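County Court Accepts Plea in Fodstead Clubhouse Break-In
8 Mar 2025

A former equipment manager for the Fodstead hockey club has pleaded guilty to one count of unlawful entry and one count of theft, the office of the county prosecutor announced. Emlyn Samuel entered the plea before Judge Gudrun Fagerlund under an agreement filed with the court last week.
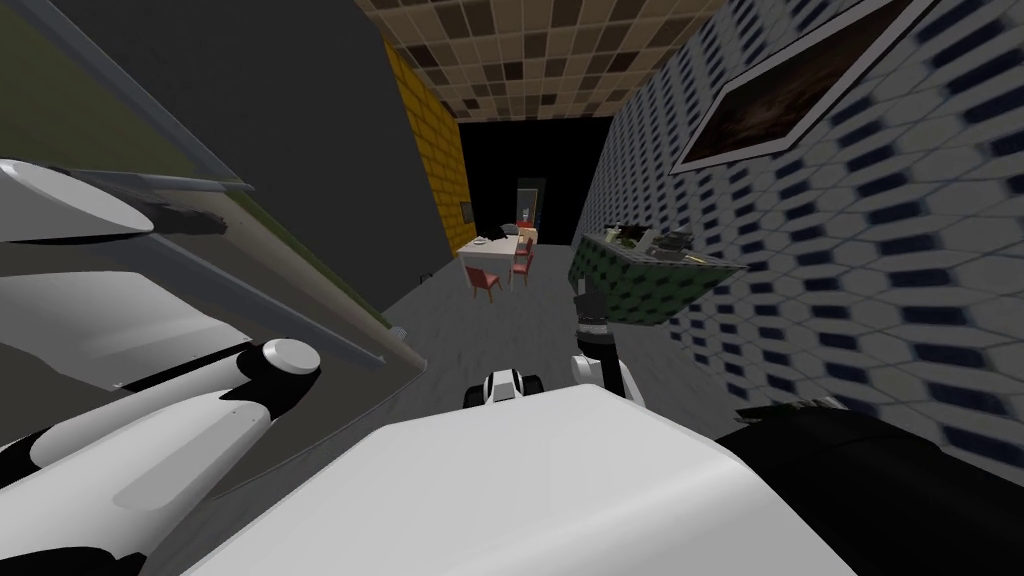

Under its terms, the defendant will pay a fine of $1000, complete 96 hours of community service and repay the club $800 for damage to a rear door. A felony burglary count will be dismissed. The agreement also bars him from the Mokcombe Road clubhouse for five years.

The charges followed a break-in last June, when jerseys, signed programs and framed team pictures were taken from a storage area. Most of the property was later recovered from a rental unit at Endamo Self Storage.
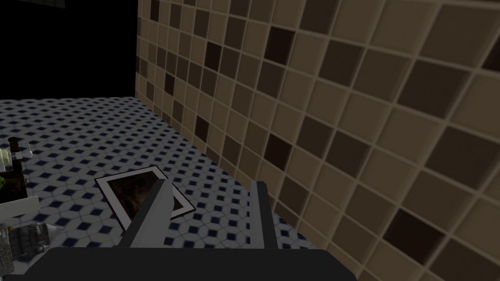

Public Notices, page 5

Prosecutors said the evidence did not support the more serious count. The defendant still held a working key at the time — it had not been collected when his employment ended — and the state would have had difficulty showing intent on that charge. His attorneys at Blomqvist declined to comment.

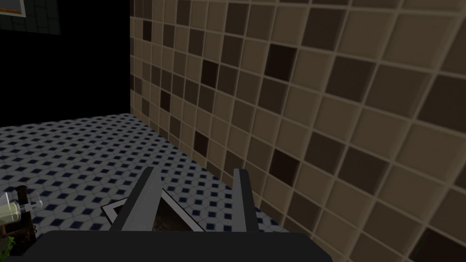
The prosecutor's office also reminded local clubs to keep a current record of the property they display and store. Entries should give the size and condition of each item, with the date it was last checked. If a framed picture is found lying flat on the floor, as the pale-edged one is here, its position should be noted before anyone picks it up. Owners should then call the police and leave the room as it is.

Recovered items will be returned to the club once the court releases them from evidence.

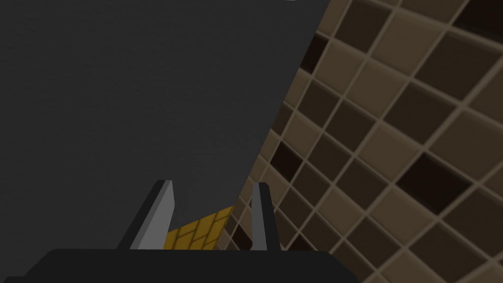
Judge Fagerlund set a review hearing for June to confirm payment. If the conditions have not been met by then, the state may ask the court to set aside the agreement and restore the dismissed count.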